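Workshop diary - March, evening

Spent the session on the floor again. The bench at Hatham is still under the boxes that came over from Radebe, and the floor by the low ledge is flat enough for card work. I checked it with the long level in two directions and could find no gap worth writing down.

The job is place cards and small labels for the Dasmont supper. Total order 480, in plain white, cut and creased by hand. The first sheets I bought had a slight coating and cracked along the crease, so those have gone into the drawer for shopping lists. The replacement stock takes a crease cleanly if the fold runs with the grain. Across the grain it is passable, but the edge goes furry and the card springs open again after a minute.

Method, as it stands tonight:

Fix the board down before anything else. I tried it loose and it crept with every stroke of the bone folder, never by much, but enough that the last cards in a batch were out of square with the first.

Mark with a hard pencil, light pressure. Crease against the steel rule, one firm pass, then fold and press from the middle outwards. Two passes looked neater at first but left a shine on the surface.

Stack in lots of 60 under a weight and leave overnight. I started with lots of 100 and the pile leaned.

Working against black has been easier on the eyes than the pale cutting mat. A white edge shows up at once and any error in the corner is plain before the card is finished. The drawback is that every bit of dust and fibre shows as well. I wiped it over before starting and it needed doing again inside the hour. 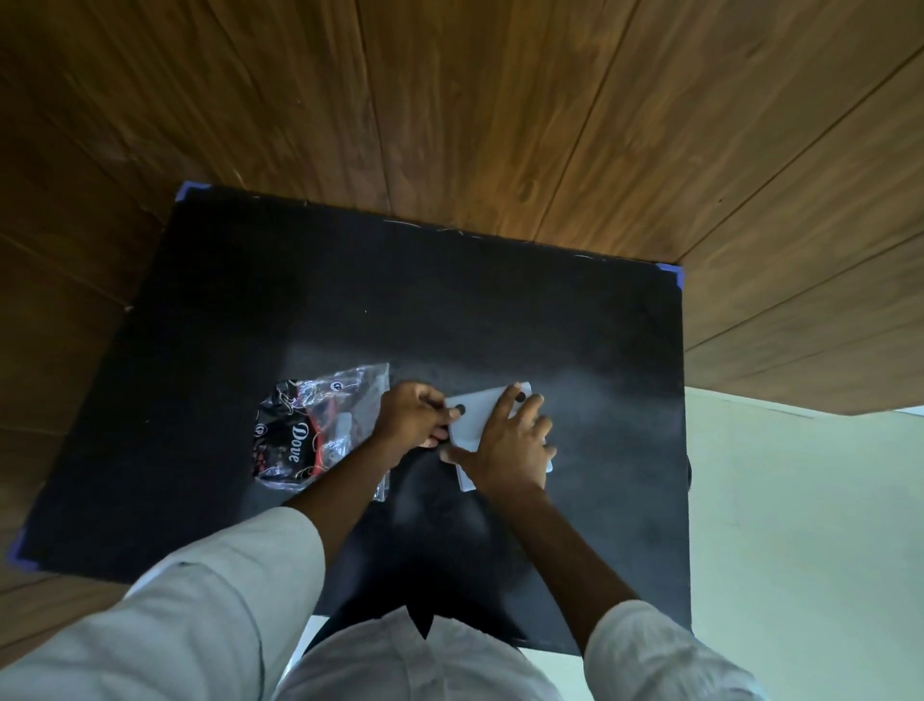

The blue tape has held better than the masking tape did. Folded over the corner it grips the edge as well as the face, and it ought to come off the floor without lifting the finish. I shall test that on one corner before pulling the rest. The masking tape left a line of gum by the door that took most of a cup of white spirit to shift, and I am not keen to repeat it.

Rate is slower than planned. I had allowed four evenings for the lot and it will be nearer six, mainly on account of my knees. A folded towel helps. A cushion is too soft and tips me forward over the rule.

Still to do: sharpen the spare blade, ring Devutel about the phone line (third attempt), find out whether Dasmont want the names written in or left blank. If written in, the ink needs trying on the new stock first, as it may feather.

Stopped at half past nine. Light no longer good enough for the pencil marks.

Print this entry | E-mail this entry

Contact | Copyright, all rights reserved | Back to top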